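My second winter in Amville

1/7/25

I moved to Amville in November, two winters ago, and I still prepare my bag the night before. The bus to Turnstead leaves at 7 and the next one comes after 40 minutes, so I learned this quickly. On the bus I read, or I repeat new words very quietly. My neighbor corrects my "th" - she is patient with me. At home I spoke fast, but in English I am a slow person, and I begin to like it.
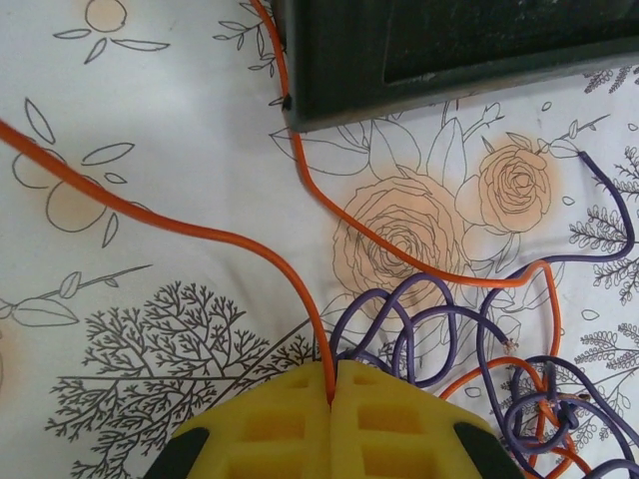

Jonalyn Cabanatuan: I was slow in English for 14 years, and my friends waited for me.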